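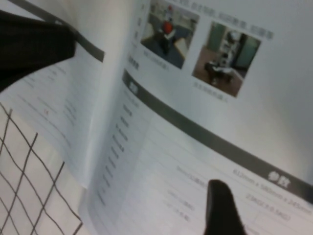

The booklet, open at the page with the two color photos

melaniia_v
Sep 23, 2018
Hello all. I have a thin printed booklet with Chinese text and I want to keep it in good condition. My problem is that the pages do not stay flat. The left one lifts from the spine and makes a curl, so when I want to look at the right page I must always hold it. Is it safe to press it under heavy books? I don't read Chinese, so I only look at the photos with the robots in the rooms, but I would like the captions to be readable in a scan too. In my picture they are blurred.
Melaniia Vakulenko

Odside
Close it, put it between two sheets of clean white paper, and put 9 or 10 heavy books on top. Leave it until October. I did this with all my old catalogs.

kimell572
I disagree with Odside about the weight. If the paper is coated, too much pressure can make the pages stick together. One big dictionary is enough. Also please don't bend the page backward to "correct" it, the fold at the spine will break.

Odside
I never had one page stick, and I have over 467 booklets in boxes. Dry room, no problem.

kimell572
Your room is dry. Maybe hers is not. In Olstead we have wet air half of the year.

tamara.d
For the captions: scan one page at a time, at 600 dpi if your scanner can do it, and turn off the automatic "smooth" option. It eats small gray letters. The columns on the left page look very pale, so put a black sheet behind the page, then the print from the other side will not show.
Tamara Dovhaniuk

melaniia_v
Thank you to everybody. I will try with one dictionary first, and the black sheet. Tamara, do I need to take out the staples for scanning?

tamara.d
No, leave them in. Does the lid of your scanner come off?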